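Sunum cell, right gripper dropping boxes

beltfed_60
Right gripper let go of a donut box mid move again. Fault 698, then it just sat there. Aoun controller, Fiton fingers. Force is at 17, any higher and the paper box crushes.

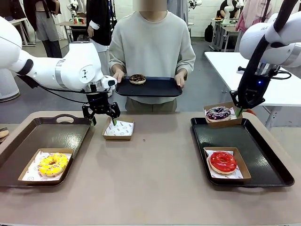

tostthorpe_tech
Does it drop the part on a power loss or only on the fault?

beltfed_60
Only on the fault. Pulled power twice and it held on both times.

gripe1315
Bad fingers. Swap them.

tostthorpe_tech
Disagree, thats a fault reaction setting. And keep hands out untill its fixed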